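Chapter 12
Life on Tour

Most of us meet a band for two hours, under the lights, and then we go home happy. The band, bless them, packs up and drives all night to Skosbridge! In this chapter we'll follow one group, Skitard, through a long July on the road — the meals, the sore throats, the shows that had to be called off.

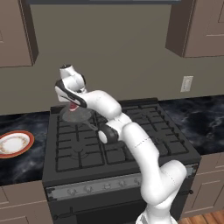
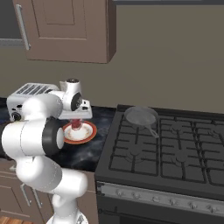 Sioned Morris remembers that the hall at Rurnesmont held 1,000 and they sold 894 tickets, "and I still lay awake over the rest."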